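Momel table-clearing cell: set-up and care
Product page, revision of 3 December 2020

The Momel cell is a two-arm robot station for clearing small rubbish from a table into a lined bin. It is delivered by Misar with the arms, the grippers and the wrist cables already fitted. On this page you find how we set up the cell in a normal room, and how to keep it in good order afterwards. 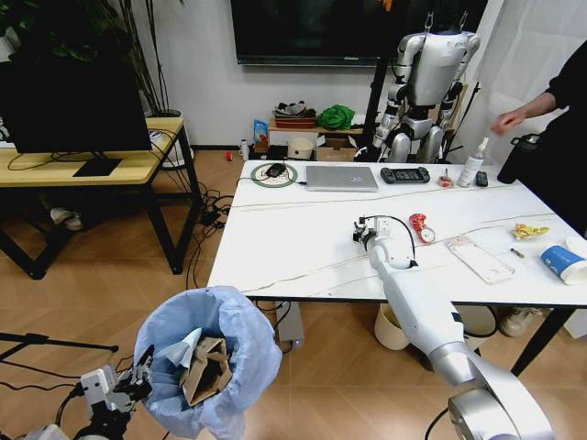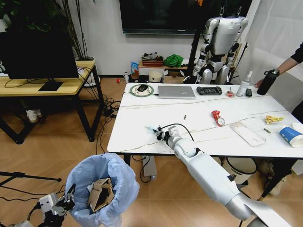

Clearing work at the marble-pattern table, with the lined bin next to the left gripper. 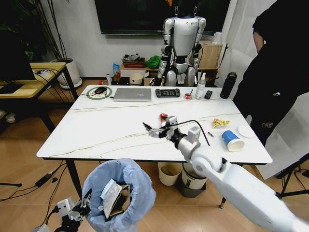

## Before you switch on

Choose a table which does not move when you lean on it. The height can be different from our own, but it must be measured and entered in the Edix panel under *Surface*. If the table is changed later, please measure again. An error of 4 mm is already enough that the fingers touch the top too hard, and the gripper then goes to safe stop.

The bin belongs on the left side. Fold the liner well over the rim, so it cannot slip inside when something falls on it. We recommend thin liners of a plain colour. Shiny liners give reflections, and the cell is then not always sure where the rim ends.

## Arranging the table

Things that must stay are placed in one line along the far edge. Rubbish goes in the middle and near part. The cell learns the line during the first run and keeps it as a "do not touch" zone until you delete it.

- Leave one hand's width between the line and the nearest piece of rubbish.
- Put cups on their side for the first runs. Standing cups need the wide grip, see the *Grip* menu.
- Flat clear plastic is the most difficult material. Lower the speed to 2 on the dial before you try it.
- No liquids. The wrist housing is not sealed.

A second person may reach to the table to put new pieces, but only with the cell in *Pause*. The yellow line on the panel must be steady before the hand goes in.

## The wrist cable

Most of the repair requests we receive are for the cable at the wrist. It needs a free loop, big enough that the wrist can turn completely to both sides without pulling. When the loop is too small the connector becomes loose after some weeks, and the fingers begin to open late. When it is too big, it drags on the table and can push away light pieces.

To correct the loop:

1. Press *Park* and wait until the arm has stopped.
2. Switch off at the main switch.
3. Open the clip at the wrist with the flat key. Do not use a knife.
4. Pull or push the cable a little, then turn the wrist slowly by hand to both ends.
5. Close the clip and write the change in the service book.

Rosine Lecomte of our service desk asks customers to send the serial number of the clip together with the request. It is printed on the inner side and easy to overlook.

## Regular care

| Work | When |
|---|---|
| Wipe the fingers with a dry cloth | every day of use |
| Change the bin liner | before each session |
| Check the wrist clip and cable loop | every week |
| Calibrate both grippers | every 29 days |
| Replace the finger pads | after 2,000 grips |

Crumbs and sugar from snack packets collect between the finger parts. Use a soft brush for this and never compressed air, it blows the dirt into the joint.

## Spare parts

Finger pads are sold in sets of 2, one set for each gripper. Paterson pads also fit, but they are a little thicker, so the calibration must be done again after mounting. Wrist clips and cables are in stock until the end of January. After this we change to the new clip with a screw, and the old one will be made only on order.

For questions about installation please write to Zoltán Csonka at the Misar workshop, and mention the software version shown on the first page of the Edix panel.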